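THE PLURLOW POST
Base newsletter, 03/10/2020

Cold Weather, Warm Engines: What We Learned at Fladumholm

If you walked past the deployment line two weeks ago and wondered why so many of us were grinning in parkas, we were headed north! The support squadron sent 244 people to Fladumholm for the winter field exercise, and as one of those people I volunteered to write it up for everybody who kept Plurlow running while we were gone.

First, a word about the place. Fladumholm is a single long runway, a row of older hangars and a fuel farm at the far end of a gravel road. The wind comes straight down the valley and doesn't let up much after dark. It's a beautiful spot (the mornings especially, with the hills going pink behind the tower), and it's a hard place to fix an airplane. That's why we go.

The setup was simple enough on paper. We were to arrive, unload, set up maintenance, supply, communications and medical, and be ready to turn aircraft within 20 hours of the first wheels touching down. The supply team had the first pallets broken down before the second transport was even on the ground, and the vehicle shop got the heaters going on the first try. We beat the clock with time to spare, and there was a pretty loud cheer in the operations tent when the call came through.

From there it was ten days of flying, fixing and learning. The crews logged 97 sorties, which is more than we flew on the same exercise last time, and they did it through two snow closures and one very stubborn de-icing truck. The night shift deserves a big hand for the second closure. The plow crew cleared the runway, the snow filled it back in, they cleared it again, and the morning launch still went out on schedule.

The scenario got tougher as the days went by. On day four the exercise controllers "took away" our main communications line, and for six hours everything moved by radio, whiteboard and runner. I was one of the runners. It's a long way from the fuel farm to the operations tent when you're wearing that many layers, and I have a new respect for handwritten notes – write large, write plainly, and put the time at the top! By the end of the afternoon the shops had worked out their own routine, with a fixed run on the half hour and a log sheet at each stop. We're keeping that log sheet. It'll be in the continuity binders by the time you read this.

Day six was the casualty drill. Medical set up in the smaller hangar and the rest of us took turns as patients, litter bearers and drivers. Many people said afterward that this was the part of the trip they'd think about longest. You practice a litter carry in a gym and you think you've got it. Then you do it on packed snow, in mitts, with somebody's full weight and a door that only opens halfway. Our times on the last round were much better than on the first, and the medics were patient teachers all the way through.

We also had company. A partner detachment from Vollov joined us for the whole exercise, and I can't say enough good things about them. They work in this kind of cold for most of the year and they were generous with what they know. A few things they passed along that we've already put to use:

Keep spare batteries inside your jacket, next to the body, and swap them before they die.
Lay hoses out straight before they stiffen up. A coiled hose at that temperature stays coiled.
Warm your hand tools on a rack by the heater and sign them out in pairs, so one set is always warming.
Eat before you're hungry and drink before you're thirsty, even when all you want is coffee.

In return we showed them our pallet layout, which they liked enough to sketch, and introduced them to chili over cornbread, which they liked even more.
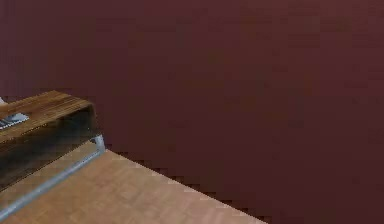
Dark red wall, light wood floor.

Quarters were tight and cheerful. Bunks went four to a room, the drying room was always full of boots, and the line for the one good kettle became the best place on the installation to hear what was going on. A card tournament started on the second night and never really finished. The final is supposed to be played here at Plurlow in May, and I'm told the trophy is a bent tent stake mounted on a block. I've already put my name down to watch.

The kitchen team served 660 hot meals on their busiest day, out of a field kitchen that had to be dug out every morning before anybody could light a burner. Breakfast was never late. If you see anyone from the services flight this week, please stop and tell them thank you. The cinnamon rolls on the last morning got a round of applause, and they earned it.

Now for the things that didn't go so well, because the whole point of an exercise is to find them.

Our cold-weather clothing issue was slow. Too many people picked up gear the day before departure and found out on arrival that their gloves were the wrong size. Supply is moving the issue date up by two weeks for the next trip and adding a fitting session. Please go to it, and try the gloves on with the liners in.

We didn't bring enough labels or markers, and the markers we did bring froze. Grease pencils worked fine. There will be a box of them in every shop kit from now on.

Shift handovers ran long for the first few days. The Liang hangar team, who handled most of our heavy inspections, came up with a one-page handover card that cut the whole thing down to ten minutes. It asks what's open, what's waiting on parts, what changed and who needs to be told. All the other shops had copied it by day five, and you'll be seeing it on our own floor soon.

And finally, the trip home. Teardown is never anyone's favorite part, but this one went smoothly – tents down, heaters drained, pallets built and weighed, and the gravel road graded before we left it. The advance party stayed an extra night to hand the hangars back and walk the grounds for stray gear. They found one mitten, a spoon and a perfectly good headlamp. If any of those are yours, they're at the front desk in the squadron building.

For those who are thinking about going next time, please do! You don't have to be a maintainer. We had people along from finance, personnel, public affairs and the chapel team, and every one of them ended up doing something they'd never done before. One of our newest arrivals, barely a month out of technical school, marshaled her first aircraft on that runway with snow blowing sideways, and she was still smiling at dinner.

A few notes for your planning:

The full lessons-learned session will be held in the main briefing room. Shop leads should bring their written comments, with one page per section.

Borrowed cold-weather gear must be turned in clean and dry. Sleeping bags go to supply, and parkas and boots go to the issue window. Check the pockets first, please.

Travel vouchers should be filed as soon as possible. Finance has set aside walk-in hours in the mornings for anybody who was on the trip.

Names for the next rotation will be collected through your shop lead. Annual training needs to be current before you can be added to the list, so look at your dates now.

Families who would like to see the squadron's slideshow from Fladumholm are welcome at the spring open house in May. There'll be a table with some of the gear to try on, including the big mitts, and the kitchen team has promised to make the cinnamon rolls again.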